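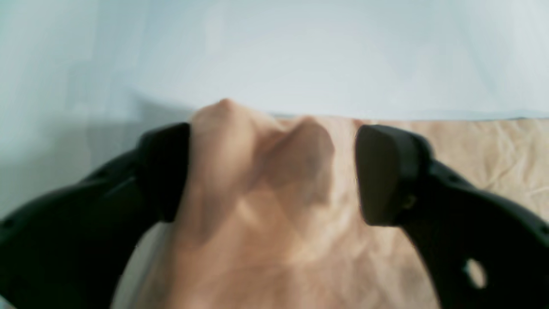

Chapter 6
When Automation Comes to the Workroom

Most accounts of automation begin with the factory floor, where a machine repeats one motion on one rigid part. Work with soft materials has followed a different course. Cloth, film, paper and padding change shape whenever they are touched, and for many years employers assumed that such goods would always be handled by people. A worker who lifts a thin sheet does several things at once: finding the layer, judging how hard to press, and noticing when the material slips. A gripper with two fingers must manage the same task with far less to go on. Its pads close on a fold, the sheet bunches up into peaks and wrinkles between them, and the rest of the material spreads out below. Whether that grip is good enough depends on what the next step requires, and the decision about what is good enough is usually made by someone who once did the job by hand.

This chapter examines what happens to that person, and to the people who work nearby, when part of a job is transferred to a machine. It draws mainly on one workplace, the Windirbridge plant of Fletum, a contract packing firm that wraps and folds protective liners for household goods. The plant introduced its first robot stations in December, under a program known inside the company as Undance. Before the program began, a single folding line at Windirbridge employed 14 people on each shift and prepared 3,000 liners a day.

The changes at Windirbridge were smaller than many employees had feared, and they were spread less evenly than management had planned. No folding positions were removed in the first phase. Instead, 4 members of the line were reassigned as station attendants. Their new duties included loading stacks of liners, clearing failed picks, recording the cause of each stop and deciding when a station should be taken out of service. The written job description gave most of its space to loading. In practice, attendants reported that clearing and recording filled the larger part of the shift, and that the two were hard to do at the same time.

Pay proved to be an early point of dispute. Folders had been paid a base rate and a bonus tied to output. Attendants could not control the speed of a station, and a bonus based on its output rewarded or punished them for matters outside their reach. Fletum replaced the bonus with a fixed supplement after the first quarter. Employees who remained at the folding tables kept the old arrangement, and for a time two people standing a few steps apart were paid under different systems for preparing the same product.

Training raised a second set of questions. The station supplier, Agudelo, provided instruction on starting, stopping and cleaning the equipment. It did not cover the handling of the liners themselves, which the supplier considered the customer's own knowledge. Experienced folders knew, for example, that a liner taken from the top of a new stack tends to cling to the one beneath it, and that fanning the corner of the stack first will free it. None of this had been written down. Much of it reached the stations informally, through attendants who adjusted the way they loaded each stack.

Readers should keep the following terms in mind. A task is a single unit of work, such as lifting one liner. A job is the set of tasks assigned to one person. Automation at the level of the task may leave the number of jobs unchanged while altering nearly everything each job contains.

Section 6.1 describes the folding line as it operated before the stations were installed. Section 6.2 follows the reassigned employees through their first months as attendants. Section 6.3 considers pay, scheduling and the handling of complaints, and Section 6.4 compares Windirbridge with workplaces where the same kind of equipment was introduced and later withdrawn.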